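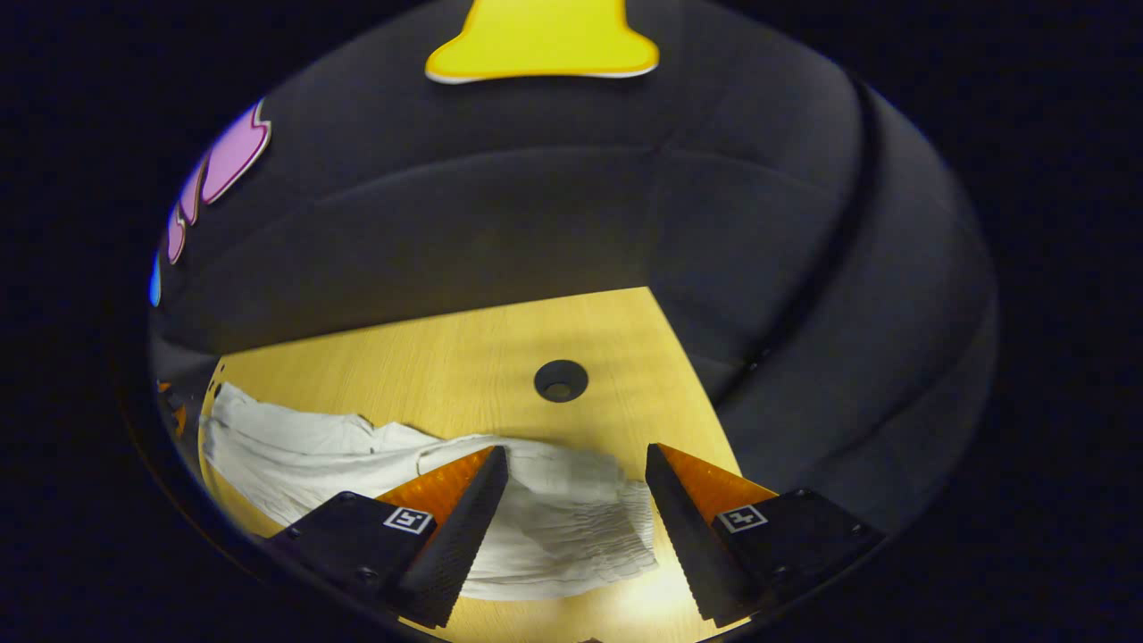
Buy the arms first and the hours will follow, wrote a commenter under my last piece, and half the replies agreed. No. Wrong order. Budget the hours first.

Look at cloth. One crumpled white cloth on a table, two gripper fingers, and every fold a new problem. That's paid time. Hirkico's plan for next year: 30 grippers, 90 days of operator pay. Do the divsion. Most of those tools sit in a drawer by December.

I'd buy 2, wear them out, keep the rest for wages and spare pads. Zokia went that way and still has money left. Boring purchase order, I know. Sign it anyway, befor Saturday.

Share 2 Comments 30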